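我们公司开始教机器人收筷子了

先交代一下背景。我在一家做餐具回收和清洗的公司上班，公司叫Ciltska，客户大多是写字楼食堂和几家养老院。我进来的时候做的是分拣，现在一半时间分拣，一半时间坐在桌子前面录动作。对，录动作，这个岗位去年还不存在！

起因是八月份的一次班前会。主管Humaira Jafri站在消毒柜旁边讲了二十分钟，大意是公司跟一家叫Tuderel的小团队签了合作，分拣线上最后那段“归位”以后要慢慢交给机器做。归位就是把洗好的勺子筷子分门别类插回筒里，听着简单，手腕可遭罪了。我们一个班要归398筐……不对，我刚翻了一下本子，是397筐，差一筐Faustine能念叨我一个星期。

会上没什么人说话。散会以后倒是全说开了，更衣室里吵得像菜市场。有人觉得好事啊，终于不用贴膏药了；有人掰着手指头算自己离退休还差几年。我属于中间派，心里七上八下的，晚上回家多吃了一碗面。

后来Tuderel的人来了，说机器得先看人怎么做，看很多很多遍。于是问谁愿意报名，每小时多30块补贴，我就报了（没错，我就是这么好收买）。做法是手里握一个夹爪，用它去夹东西，夹起来，放进筒里，再夹下一个。为了让机器见多识广，桌布、餐具、摆法都要经常换，地点也换，普普通通的饭桌就行。

头两天我差点哭出来。人用手拿筷子根本不过脑子，换成两根“手指”以后，一根筷子能滚出去半张桌子。金属勺更气人，柄又平又长，贴在桌面上怎么都抠不起来。Faustine Le Goff在旁边笑得直拍大腿，结果轮到她，第一把就把勺子弹到地上了，哈哈哈。

练了一阵子才摸出点门道。筷子要夹中间偏粗的那头，手腕先压低再合拢；两把勺叠在一起的时候别贪心，老老实实一把一把来。最要紧的是慢，我们分拣的人手都快，这个习惯反而要改掉，动作一快，录出来的东西就得重来。

我现在最常练的就是这种摆法，筷子散成一堆，不锈钢勺压在白塑料勺上头，后面放个薄荷绿的餐具筒等着收：
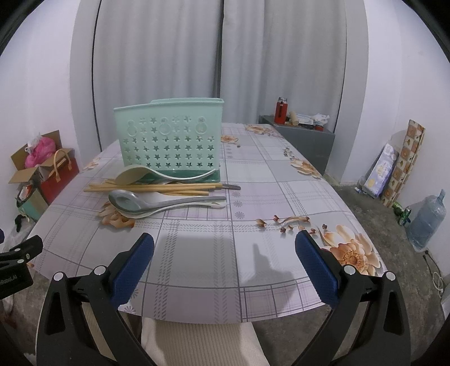
录动作之后，班上变了些什么

最明显的是排班。以前早班六个人全在线上，现在轮流抽两个人出来录，剩下四个人干六个人的活。头一个月大家怨气挺大，我坐在椅子上慢悠悠夹勺子，隔着玻璃就能感觉到后背发凉。后来Humaira把归位的定额往下调了，又规定录动作的人每天最后一小时必须回线上帮忙，气氛才缓过来。这一点我得夸她，她是真的会去线上站着看的那种主管。

第二个变化是聊天变少了。分拣的时候手在动，嘴可以不停，谁家孩子考试、哪家超市鸡蛋打折，全是这么传开的。录动作要专心，屋里安安静静的，一段接一段。我有时候录到一半特别想念线上的吵，连那台老烘干机的嗡嗡声都觉得亲切。

还有就是钱和心思。补贴确实香，手腕也确实松快了不少。可是录着录着难免会想，我这是在教谁呢？等它学会了，归位那段还要不要人？我专门去问过Humaira，她说第一台机器会先放到Vídalín那个小车间试，只管筷子和勺子，碗碟不动；我们这边的人不裁，愿意的可以转去看机器和做质检。话是这么说，合同上还没写，我们几个老员工已经商量好了，下次开会要请她落到纸面上。

Faustine比我乐观。她说当年厂里上Cenov那条自动清洗线的时候，大家也以为天要塌了，最后洗碗的老姐妹们都转到了分拣，现在让谁再回去弯腰刷盘子，谁都不干。我觉得她说的有道理，但那次转岗之前有人先走了，这段她每次都讲得特别快。

昨天收工前看了一眼记录，我个人已经录了458段，几乎全是勺子和筷子。回家吃饭的时候我拿起筷子，下意识先压手腕再合拢，我妈问我是不是手抽筋了。

下个月说是要开始录叉子和带盖的小调料罐。有同行也在做这个的话，留言跟我讲讲呗，你们那边定额调了没有，补贴怎么算的？我好拿去开会的时候说。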